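The Year I Learned to Love Other People's Lino

By Deirdre Mulcahy
Feb 3, 2023

My mother's kitchen floor was the colour of weak tea, and I hated it for 22 years. When she finally had it ripped up, I cried in the driveway. I've never quite got to the bottom of that, but I think it's why I've spent so much of the past year on my hands and knees in strangers' houses, looking at what they walk on.

It started with our own place in Cumach. We'd bought a tired weatherboard with a good veranda and a terrible everything else, and the plan was to pull the laundry back to the boards and paint it white like a sensible person. Then I peeled up a corner near the trough and found another floor under the first one, and another under that! Four layers all up, each one somebody's idea of a fresh start. There was a brick pattern, a sort of basketweave, a green marble swirl and, right at the bottom, the loveliest faded speckle I've ever laid eyes on.

I rang Brendan Cronin, who'd been recommended by the woman at the hardware shop, and he told me to put the scraper down and make a cuppa. I liked him straight away.

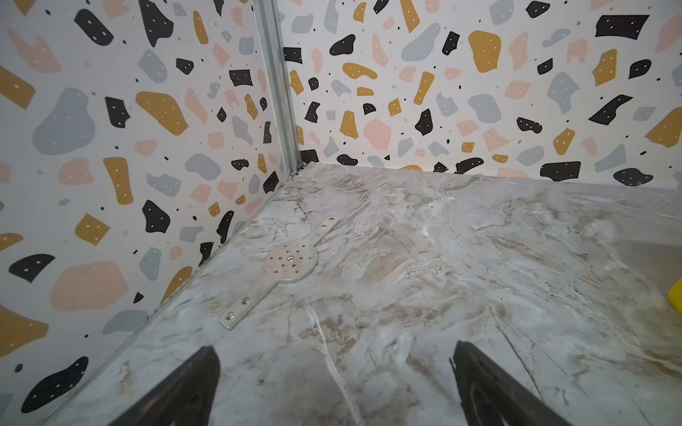
Brendan has been laying and lifting floors since he left school, and he keeps samples the way other blokes keep fishing lures. He has 279 offcuts in his shed, filed in old record crates, and he'll happily pull one out and tell you which street it came from. His theory is that you can date a family's good years by the floor. People put down new lino when there was a bit of money about, or a wedding coming, or when the in-laws were threatening to visit. In the lean years they bought a rug.

(He also told me, very firmly, that old vinyl and the glue under it can have asbestos in them, and that you get a bit tested before you go at it with anything sharp. I had already gone at it with something sharp. The test came back clear, but I didn't sleep much that week, so please learn from me.)

By June I was hooked. I went to see a former butcher's shop in Valtberg with a border laid by hand in little triangles, and a church hall where the pattern had worn away completely in front of the tea urn and nowhere else. I met a retired couple out at Herath who had kept the same kitchen floor through three stoves and a flood. They wax it twice a year with the radio going. She does the edges, he does the middle, and there's a fair bit of arguing about where the middle stops.

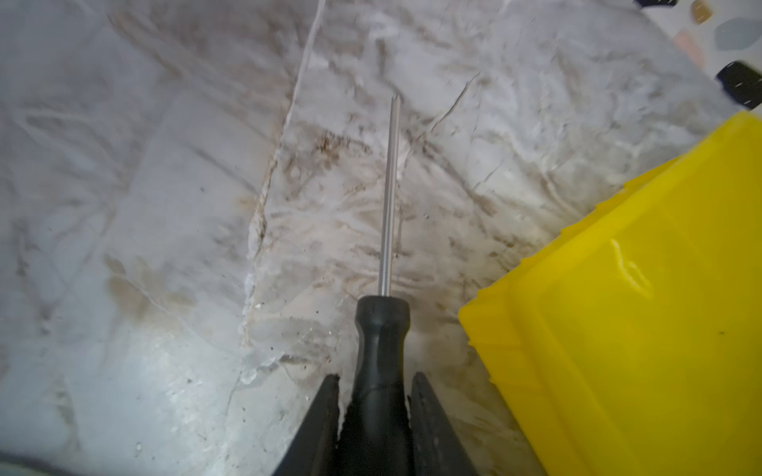 What gets me is how cheerful the old patterns are. Somewhere along the line we all decided that floors should be grey, or the kind of pale oak that looks like a dentist's waiting room – and I say that as someone who had a tin of white floor paint in the boot. My grandmother's generation had orange flowers underfoot at six in the morning and just got on with the toast.

You can still buy the real thing, made with linseed oil and cork dust on a jute backing, and it smells gorgeous for the first few weeks, a bit like a cricket bat. It isn't cheap. I was quoted $688 for a laundry you could barely swing a peg basket in, and I went rather quiet on the phone.

So we kept the speckle. Brendan lifted the upper layers over two very slow mornings, patched the bad bit by the door with an offcut from crate nine, and showed me how to clean it with hardly any water and a soft cloth. The patch doesn't match. It's a shade too blue and the flecks run the wrong way, and it's the first thing I look at when I go in to put a load on.

Mum came up to see it last month. She stood in the doorway with her handbag still on her arm and said she'd had one just like it before the tea-coloured one, and that she'd been glad to see the back of it.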